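Lutstead Travel Forum > Sleep and Comfort > Hotel pillows, am I the only fussy one?

maplemoth
Posted January 12, 2023

Hello all, long-time reader here and finally working up the nerve to post. We're off to see my sister in July, which means 5 nights in a hotel, and I'm already fretting over my neck (I know, I know). At home I sleep on one flat old thing I've had forever. Hotels always seem to give me big puffy ones and I wake up feeling like a folded lawn chair. Do you bring your own, or make do?

My husband says I'm being silly, but he could sleep on a gravel driveway, bless him. A bed like this one, with grey and white pillows up against a dark headboard, looks lovely and then I lie awake half the night.
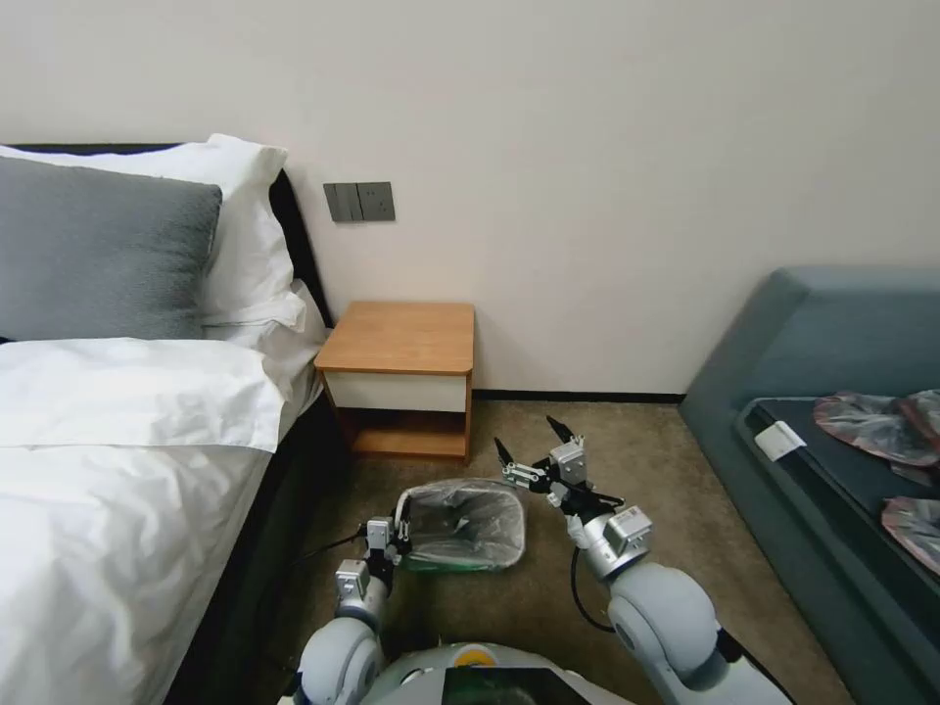
gumboot_916
Bring your own, love, every single time. I've lugged my Gonulex to the coast and back for eight years and wouldn't dream of leaving it behind. Put a bright coloured case on it so it doesn't go off with the hotel laundry!

tallpines
I'll have to disagree with gumboot, in the friendliest way. A pillow takes up half a suitcase. Ring the front desk the day before and ask for a flat one, they've nearly always got a few in a cupboard somewhere.

gumboot_916
Nearly always, yes, and then you arrive at ten at night and the cupboard's locked. I paid $100 for mine and it owes me nothing.

quietkettle
A rolled bath towel inside a pillowcase does me nicely, and it costs nothing.

maplemoth
Oh, you're all so kind! I'll try the towel at home this weekend and report back.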